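Prullora, Edelov site: small-goods picking, work at the bin
Gallery and station notes, July

Mixed-object picking with the arm over the metal bin. The left finger is over the brush; the red-orange and yellow blocks are on the bin floor.
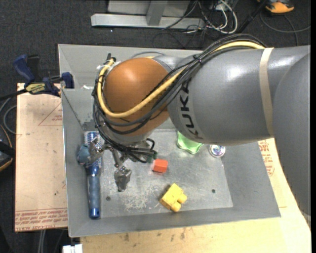 The bin

Test objects go into a rectangular metal bin with sloping sides. Parts that roll or slide end up on the flat floor, where the fingertips have the most clearance. Parts that come to rest against a wall take longer. Long objects lying parallel to a wall are the slowest class in the log, and a brush in that position is a good example: one finger has to reach over it and the other has limited room to close.

The bin is clamped. Before it was clamped, a failed grasp near the wall could shift it far enough to invalidate the taught position, and the operator had to stop and measure again. Bin position is now checked at the start of each shift and after any contact stop.

The object set

The set is mixed on purpose. Toy blocks have flat faces and give a repeatable result. Brushes are long and carry their weight unevenly. Clear and glossy items are hard for the vision step to place, and a clear item next to a glossy one is sometimes returned as a single object. The operator can split the result on the screen or remove one item by hand with the cell stopped.

The standard set has 12 objects. Each run draws part of the set, so the bin contents differ from one run to the next. The draw list is printed by Wevico, the job tracking system used on the main floor, and the operator loads the bin from it.

The hand and its cabling

The hand is driven and sensed through a cable bundle that comes over the last link and down across the wrist. The bundle has to be long enough for full wrist rotation and short enough to stay out of the bin. Both limits were reached during setup. The present routing allows the rotation needed for picks along the walls, with one exception at the far corner, which is excluded in software.

Cable inspection is part of the operator's start-of-shift check. Ties are replaced when they slip. Any cable loop that touches an object during a pick is recorded as a cable event, including picks that succeed. There is a separate code for it because cable contact was previously entered under grasp failure and the two have different remedies.

Results so far

The current log covers 3,265 attempted picks. Of these, 216 ended in a stop that required a person. The remainder were completed or were retried by the controller without help. A retry counts as part of the same attempt.

Stops fall into three groups: object not found, object dropped outside the bin, and contact force above the limit. The first group is the largest and consists mostly of clear objects. The force limit is deliberately low and will stay low until the wall picks improve.

What changed for the sorting crew

At Prullora, small returned goods are sorted by hand at benches. One person empties a tote, separates the contents and places each piece in a tray. The reach is short and the objects are light, but the same motion is repeated through the shift. The picking cell takes over the separation step for the object classes it can handle. It does not grade condition and it does not decide which tray an unknown object belongs in.

The operator role is new. It combines loading, start-of-shift checks, clearing stops and entering event codes. Three of the sorters have been trained for it, and they rotate between the cell and the benches within the week. Pay grade was set one step above bench sorting after the first trial period, with the increase applied to operator hours only. Whether the higher grade should apply to all hours for trained staff is still being discussed on site.

Bench work has changed as well. Simple pieces are removed first, so the totes that reach the benches hold a larger share of awkward ones: broken sets, tangled cords, parts without labels. Piece counts per hour at the benches have fallen as a result. The old hourly target was withdrawn in the second week of the trial, following complaints that it measured a mix that no longer existed. A replacement target has not been issued.

Walking and noise

Operators walk more than bench staff. The loading point, the Wevico terminal and the stop reset are not in the same place, and clearing one dropped object can mean visiting all three. A second reset button has been requested. Moving the terminal was considered and rejected on account of the network drop.

The cell is quieter than the conveyor beside the benches. The complaint from nearby staff was about the stop tone, which sounded like the forklift warning used in the loading area. The tone was changed.

Training

Training is done on site by Patrício, the contractor that installed the cell. The course takes two shifts. The first covers stopping, isolating and restarting. The second covers the pick log and the draw list, with practice on seeded faults: a missing object, a shifted bin, a dropped block.

Sorters asked for a third session on the force settings, which had been treated as a matter for the contractor. It was added. Trained operators can now read the settings and see which limit caused a stop, but cannot change them. Changes go through Patrício and are normally made the same day.

Wear items

Fingertips are inspected on Wednesday and changed when the surface no longer holds the test block. The bin floor scratches under fingertip contact. Scratches are left alone unless they form a raised edge. Clamp tightness is checked by hand at each shift start and noted on the sheet.

Next steps

The next run is planned for 800 picks, with wall positions over-represented. The draw list will place long objects against the sides and clear objects in the center. Two lighting arrangements will be compared over the same list. Operators will continue to enter cable events separately.

Staffing at the benches stays unchanged for the duration of the run. Questions about the rotation go to the shift desk; questions about event codes go in the notes field of the log, where they are read at handover.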